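Shelf Life and Staling of Fried Potato Crisps After Opening
Student project report, Food Technology module
Submitted Mon 27 April

Summary

The project looked at how fast plain salted potato crisps lose their crispness once the packet has been opened, and whether the way the packet is closed makes a difference worth having. Four closures were compared over ten days in a room of ordinary humidity. Mass gain was used as the main measure, with a simple bending test and a small tasting panel as supporting measures. A folded and clipped packet performed nearly as well as a lidded box. A packet that was only rolled down at the top performed little better than one left open.

1. Background

Potato crisps leave the fryer with a very low water content, usually below two per cent by mass. At that level the starch and cell wall material is in a glassy state, and the crisp breaks cleanly with a sharp sound. As water is taken up from the air the material softens. The change is gradual at first and then fairly steep, so that a crisp which has gained a small amount of water may still seem fresh while one that has gained slightly more is plainly stale.

A sealed packet slows this in two ways. The film has a metal layer that passes very little water vapour, and the space above the crisps is filled with dry nitrogen at packing. Opening the packet removes the nitrogen and leaves a large gap at the top. The film itself is as good as before. What matters from then on is the opening and how well it is closed.

A second form of spoilage is rancidity, caused by the reaction of the frying oil with oxygen. It is slower than softening at room temperature and was left out of the project except as a comment on the tasting sheets.

2. Aim

The aim was to rank four common ways of closing an opened packet by how well they keep water out, and to find the point at which tasters begin to call the crisps stale.

3. Materials

Two brands were used, Golleck and Zeltenora, both ready salted and both in single-serving packets. All packets of one brand came from the same case and carried the same best-before date. The two brands differ in cut: the Zeltenora crisps are thicker and have a rougher surface. The clips were Dunero plastic bag clips, the type with a hinge at one end. The boxes were Jurčo kitchen boxes with a push-on lid and a soft gasket.

The balance read to 0.01 g. A room logger recorded temperature and relative humidity every 10 minutes. The average relative humidity over the trial was 60 per cent and the temperature stayed within two degrees of 20 °C, apart from one night when the heating was off.

4. Method

Each packet was weighed unopened. It was then cut straight across just under the top seal, the offcut was weighed, and the packet was closed by one of four methods:

Open: no closure, packet stood upright.
Rolled: top rolled down three turns and left.
Clipped: top folded over twice and held with one clip across the full width.
Boxed: contents tipped into a box and the lid pressed on.

The empty boxes and clips were weighed beforehand so that their mass could be taken off. The packets stood on a bench away from the window and the radiator. Each was weighed once a day at the same hour. Packets were not opened for weighing, which means the trial does not copy household use, where some crisps are taken out each day and fresh air goes in.

For the bending test a single crisp was laid across two supports and loaded at the centre with small weights until it broke or sagged. Only flat, unfolded crisps of similar size were chosen. This was done on a separate set of packets so that the weighing set was left undisturbed.

The tasting panel was made up of 25 students. Each was given four coded samples with water between them and marked each sample as fresh, slightly soft or stale.

5. Results

The open packets gained mass from the first day, with the curve flattening towards the end of the trial as the crisps came close to balance with the room air. The rolled packets followed the same shape with a short delay. The rolls loosened in several cases, and those packets then matched the open ones – this accounts for the wide spread in the rolled group.

The clipped packets gained mass slowly and in an almost straight line. The boxed samples gained least of all, but they showed a small jump on the first day. This is put down to the air in the box, which was room air when the lid went on. The box holds far more air than the packet does.

The bending test was less clear. Dry crisps broke suddenly but at widely different loads, which reflects the natural variation in thickness and blistering. Softened crisps sagged before breaking. The load at failure was therefore a poor guide, and the manner of failure was recorded instead. On that basis the Golleck crisps changed from snapping to sagging earlier than the Zeltenora crisps under every closure.

Most of the panel called the open samples stale by the third day. The clipped and boxed samples were not reliably told apart at any point. A few tasters noted an oily or cardboard taste in the open samples late in the trial, and these remarks were more common for Golleck.

6. Discussion

The ranking by mass gain was boxed, clipped, rolled, open. The gap between clipped and boxed was small enough to be ignored by a person eating the crisps. The gap between clipped and rolled was large. The likely cause is that metallised film is springy and does not hold a fold, so a rolled top leaves channels at both corners.

The thicker cut kept its texture longer. A thick crisp has less surface for its mass and so takes longer to reach a given water content. Differences in oil content may also play a part, as oil on the surface slows the passage of water, but oil content was not measured.

The main weakness is that only one level of humidity was covered. A repeat in August, when the same room is usually warmer and damper, would show whether the ranking holds. The balance was also close to its limit for the early readings on the clipped group, where the daily change was only a few hundredths of a gram.

7. Further work

Heating stale crisps in a low oven is often suggested as a way to restore them. A short unplanned trial gave crisps that snapped again when cooled, although the flavour was judged flat. A proper test would weigh the samples before and after heating and compare them with unopened packets of the same age.
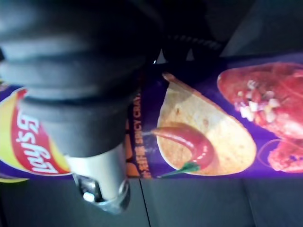

Does it help to press the air out of the packet before clipping it?

Slightly, by leaving less damp air in contact with the crisps, but the tightness of the fold matters more over several days.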